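Gernwood Obituary Index

The Gernwood Obituary Index is a list of death notices and family-written life stories from the town of Gernwood and the nearby settlement of Urnari. It was put together from newspaper clippings and from the files of the Vukadinović funeral home, and was later published by Uvano, a small local press. The printed edition holds 417 entries.

The index is often called a complete record of the town's dead. That claim is hard to support. A later check against burial books found 492 adult burials for the same years, and the publisher has never explained the gap. Families who could not pay for a notice are the likeliest ones missing – though this, too, is a guess.

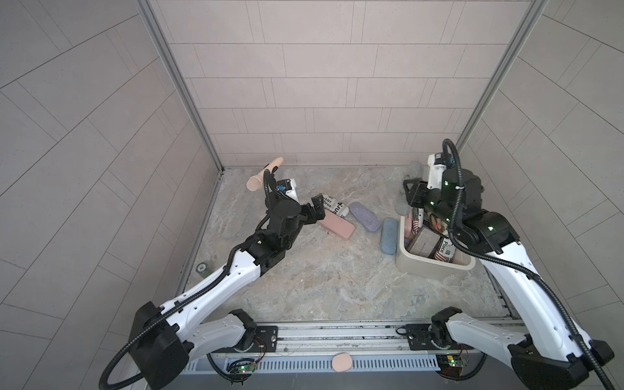
Dates of birth and death are mostly sound. Job titles and years of marriage are less so, as they were supplied by relatives and rarely checked. At least five entries give a school that had not yet opened when the person is said to have attended. First marriages tend to vanish, and two entries appear to describe the same woman under different married names.

Family researchers still use the index widely, usually as a first step. Its story of the founding of Urnari, repeated in many of the longer notices, has no known source earlier than the notices themselves.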